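## 3.2 Efecto del par de apriete en la montura sobre la dispersión

La segunda variable del estudio es el par de apriete de los tornillos que fijan la acción a la culata. En la literatura para tiradores deportivos se repiten valores muy diferentes, y pocas veces se indica con qué tipo de cama fueron obtenidos. Por este motivo se compararon dos culatas de tiro de precisión: una Vitent, con cama de aluminio, y una Wurness, de laminado con resina epoxi. En ambas se montó la misma acción Dunstan de cerrojo, con su cañón original, para que la culata fuera el único elemento que cambia.

El par se ajustó con una llave dinamométrica en tres niveles, que llamamos bajo, medio y alto. Después de cada cambio se hicieron series de cinco disparos a 100 metros, desde un apoyo fijo y con munición de un mismo lote. El total fue de 600 disparos válidos. Las series con viento lateral superior al límite de la sección 2.4 se repitieron otro día, todas en el mes de septiembre. El cañón se limpió cada 70 disparos, siempre por la misma persona y con el mismo procedimiento. 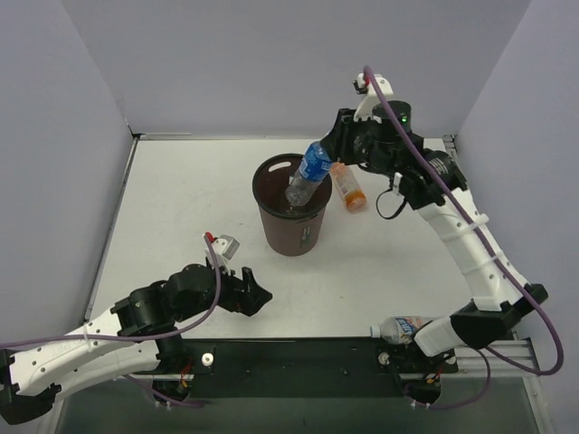
**Figura 4.** Dos brazos robóticos sobre una mesa blanca, con una papelera de plástico marrón oscuro.

Con la culata Vitent, la dispersión media no mostró una diferencia significativa entre el nivel medio y el alto. En el nivel bajo, en cambio, aparecieron 18 series con un disparo separado del grupo, casi siempre el primero. Interpretamos este resultado como un asentamiento incompleto de la acción, aunque no disponemos de una medida directa del desplazamiento y la hipótesis queda abierta.

La culata Wurness resultó más sensible. Al pasar del nivel medio al alto, el punto medio de impacto se movió hacia abajo y los grupos se hicieron más alargados en sentido vertical. Es posible que la cama epoxi se deforme ligeramente y transmita tensión al cañón. Al volver al nivel medio, el punto de impacto se recuperó solo en parte, lo cual aconseja no superar el valor del fabricante ni siquiera durante las pruebas.

Debe señalarse también una limitación. El cañón tenía ya más de 700 disparos al comenzar las mediciones, y no se evaluó el comportamiento de un cañón nuevo. La influencia del desgaste se trata en la sección 3.3.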